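Cloltero Project: progress report to the Hernitz Fund
February 25, 2023
Prepared by Elínborg Ásgeirsdóttir

Dear all,

It has been a busy and rather cheerful stretch since I wrote to you in December, and I am glad to say we are further along than I dared to promise then. You may remember that the idea is to have people steer the arm through a household job by remote control, save the whole movement, and let the Nosach software learn from many such turns. We now have 215 saved demonstrations, of which 132 passed our checks and are good enough to learn from. The rest mostly suffer from long pauses while the person steering made up their mind (I am the worst offender, I'm afraid).

We also changed the hand controls, after several people told us their wrists ached. The new Işık handset cost 1,120 euros, a little over what we had set aside, and I have moved the difference from travel. New starters now get 60 minutes of practice before anything they do is saved, and it has made a lovely difference to how smoothly they move -- I only wish we had done it from the start.

Much of the steering is done in simulation, where we can mix up the rooms and the things on the table as we please.
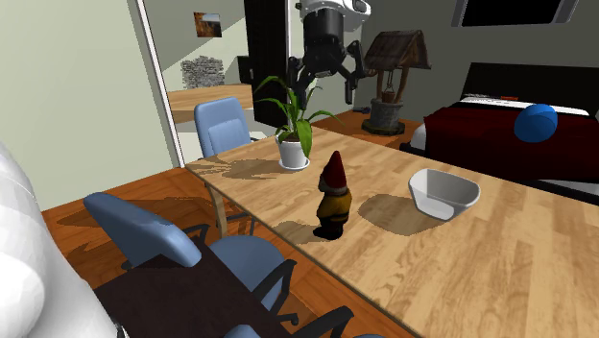
Simulated room with the gripper open over the potted plant; gnome and bowl on the same table.

Plants remain our hardest subject, as the leaves hide the pot from whoever is steering. We would like to try a second view of the table next, and I shall send the costs separately once I have two quotes in hand.

With warm thanks, as ever,
Elínborg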